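Household linen

Household linen is the general name for the cloth goods used in a home or other lodging for sleeping, washing, drying and eating. It includes bed sheets, pillowcases, covers for cushions and mattresses, towels, face cloths, tablecloths, napkins and tea towels. The word dates from a time when most such goods were woven from flax. Cotton and blends of cotton and polyester are now the usual materials, but the older name has remained in use.

Bed linen

Bed linen comprises the flat or fitted bottom sheet, the top sheet where one is used, pillowcases and the quilt cover. White has long been the standard colour in hotels, hospitals and boarding houses, as it may be washed at high temperatures without fading and pieces bought at different times can be used together. Domestic buyers choose from a wider range.

Protective covers are placed beneath the bottom sheet. They may be quilted or plain, and are held by elastic corners or by a full skirt. Padded covers are also made for seats and benches.

Towels and small cloths

Towels are commonly woven in terry, a cloth with raised loops on one or both faces. The weight of a towel is given in grams per square metre. A bath towel of 600 grams is regarded as heavy, and takes longer to dry than a lighter one. Flat-woven towels are preferred in kitchens, where loops may catch on cutlery and leave lint on glass.

Small cloths include flannels, dusters and hand towels. Many households keep them in separate colours according to use, so that cloths for the floor or bathroom do not return to the kitchen. Socks and other small items of clothing are often washed in the same loads and must be taken out before the linen is folded.

Sorting and folding

Washed linen is normally sorted by type before folding. Large pieces are dealt with first, preferably by two people, and small pieces are laid flat or paired.

The method known as the Yeoh fold was set out in a housekeeping handbook by Faizal Sumampouw, a former linen-room supervisor at the Masia guest house. A sheet is folded lengthways into quarters and then across into 5 equal parts, giving a narrow block that can stand upright on a shelf. 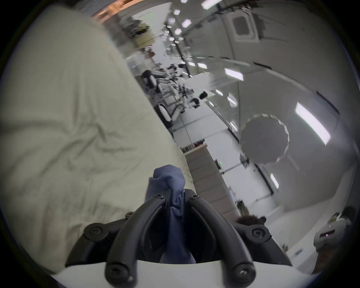

The method is suited to shallow cupboards, and a revised edition of the handbook, issued in April 2020, extended it to quilt covers. Critics of the fold have noted that it leaves more creases than the ordinary half-and-half method, and that it is poorly suited to fitted sheets.

Storage

Linen should be fully dry before it is put away. Cupboards are best kept aired, and shelves of untreated wood may be lined with paper or cotton. The Rurico pattern of linen press, with slatted shelves set 56 centimetres deep, was designed to let air pass between the piles. Clean pieces are added at the bottom of a pile and taken from the top, so that wear is shared evenly.

See also: Laundry; Quilt; Sastex (cloth); Towel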